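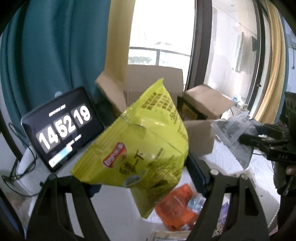

**Snack box** (also *care box*, *goodie box*, or in my family just "the box") is a cardboard carton filled with packaged snacks and sent, carried, or handed over to somebody who is far from their usual kitchen. I've been keeping up the packing entries in the Mirkham Household Encyclopedia for a while now, and I'll admit this is the one I enjoy most, so expect some wandering!

## What counts as one

A snack box is mostly food that can sit at room temperature in its own sealed wrapper. Potato chips are the classic filling. Cookies, crackers, candy, nuts, dried fruit and instant noodles all show up a lot too. Homemade baking can go in, but once it's more than half the carton most people I know would call it a bake box (see **Bake box**, which Sizwe Chauke wrote, and which has a much better section on wax paper than I could manage).

It's different from a gift basket, where the arranging is half the present and there's usually cellophane over everything. A snack box gets taped shut and nobody sees the inside until it's opened. It's also different from a pantry box, the sort you pack when you're moving house and just want the shelf emptied.

## The chip bag

Chips deserve their own section because they decide how the whole box gets packed.

The usual chip bag is what packaging people call a pillow pack: a tube of film with a seam up the back and a flat crimped seal at the top and bottom. The film is thin, but it's layered to keep out air, moisture and light. The puffiness is on purpose. Makers commonly fill the space above the chips with nitrogen, which slows down staleness and gives the chips a cushion to ride on. I spent my whole childhood thinking I was being cheated out of chips by that air, and I still grumble a little.

A sealed bag is a pretty good shock absorber against a light bump. It's terrible against a corner. Push the edge of a can into it and you get crumbs, or a split seam, or both. Bags also swell at altitude, since the outside pressure drops and the gas inside spreads out. Anyone who has driven over the Undulura pass with groceries in the back seat knows the look: every bag tight as a drum! They settle down again on the other side, although an already tired seal can let go on the way up.

Please don't poke a pinhole in the bag to make it lie flat. I've seen this recommended and I've tried it. The chips were soft by the time my cousin in Lindalwood got to them, and she was very polite, and I haven't done it since.

## Choosing the carton

Any clean, dry corrugated box will do. I like a used one with all its top flaps still attached, because flaps that stand up straight make a sort of funnel while you're loading, and you can overfill a little and then coax things down. Give the bottom a push from inside before anything goes in. If it bows, put a second strip of tape across it.

Bigger isn't better. A huge box invites you to add one more jar, and then one more, and by then the chips don't stand a chance. My standard box holds 7 bags of chips on end with room for a layer of small things underneath, and I've stayed with that size for years.

## Packing order

There are several schools. The one I was taught by Lilibeth Aquino, and still use, goes like this:

1. Heavy, flat things on the bottom (chocolate bars, boxed crackers, noodle bricks).
2. Small wrapped snacks pushed into the gaps until the layer stops sliding.
3. A sheet of folded paper or a flattened carton over that layer.
4. Chip bags on top, standing up or leaning at a slant, each one touching its neighbor.
5. Anything soft and light over the chips, then the flaps.

The leaning part is where people disagree. Upright bags use the height of the box well. Slanted bags fit a shorter carton and seem to me to shift less, and you can slide in a corner first and let the bag find its own spot. The Kermani method (named for the street, where the block association used to pack boxes every December) lays chip bags flat in two layers. It looks very tidy. I've never had good luck with it on a long trip.

Bottled drinks are a sore subject. Water is heavy, it rolls, and if a cap loosens you've lost the cardboard along with the cookies. I keep bottles out on the table for the person doing the packing, who will get thirsty, and I leave them there. If you really have to send a drink, tie it up in its own plastic bag and wedge it in a bottom corner.

## Weight

A chip-heavy box always feels lighter than it looks. Mine have a weight problem only when candy gets involved: one 700 gram bag of hard candy can outweigh all the chips in the carton. Where shipping is charged by size as well as weight, though, chips can turn out to be the expensive part, so measure the box before you fall in love with it.

## Mixing flavors

Strong seasonings stay put as long as the wrappers are sealed. An opened bag is another story, clip or no clip, and one half-eaten bag of onion rings will make everything in the box smell like onion rings. Keep opened bags at home and eat them while you pack (this is the traditional payment).

## Rules and labels

For boxes that cross a border, check the food rules at the other end first. Plain chips are often fine, but meat-flavored snacks, fresh fruit and seeds can get stopped. A short list of contents taped inside the lid is handy for the person opening it, especially if some of the wrappers are in a language they don't read.

## See also

- Bake box
- Moving carton
- Bag clip
- Lunch packing

*Last edited Oct 10, 2018. The section on weight still needs somebody who has a proper postal scale.*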